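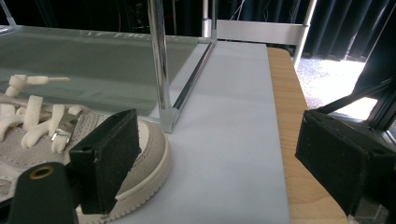

Perguntas frequentes — manutenção das pinças manuais, bancada do calçado

O fabricante diz que as pinças não precisam de manutenção. É verdade?
Não foi essa a nossa experiência. O folheto da Stondarer promete muito e explica pouco. O feltro dos dedos ganha pelo, apanha pó e perde aderência, sobretudo com camurça. Escove-o no fim de cada turno e desconfie de quem lhe disser que basta soprar.

De quanto em quanto tempo se troca o feltro?
A tabela oficial fala em 3.058 ciclos. Um número tão exato devia vir acompanhado do ensaio, e nunca o vimos. Na Clundale trocamos quando o sapato começa a escorregar — às vezes muito antes disso.

Posso trocar só um dos dedos?
Pode, mas vai arrepender-se. Com um feltro novo e outro gasto, o sapato roda ao fechar. Troque o par.

As placas brancas com pontos pretos podem ser limpas com álcool?
Pano seco, mais nada. Se um ponto ficar riscado, substitua a placa inteira. Retocar com marcador já foi tentado e estragou uma tarde de gravações.

Como se prepara a mesa para os ténis de criança?
Os dois lado a lado, à frente da prateleira, biqueiras para o mesmo lado. Uma pinça em cada mão. Antes de começar, abra e feche ambas 8 vezes e veja se alguma prende.

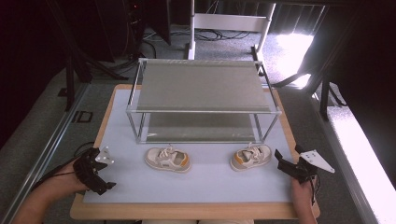 Skála escreveu-nos a dizer que as 8 aberturas são superstição e que, na Trekcombe, uma pinça presa se descobre logo no primeiro sapato. Talvez. Nós preferimos descobri-la antes, mas não temos dados que provem que ganhamos tempo com isso.

A calibração automática dispensa a manual?
Segundo o folheto, a 100%. Segundo os nossos registos de fevereiro, não. Depois de mexer nos dedos, faça a manual.

E os cabos?
Verifique a folga com o braço esticado. Um cabo tenso puxa a pinça e o erro parece vir do operador.

Última revisão: 16 de dezembro de 2024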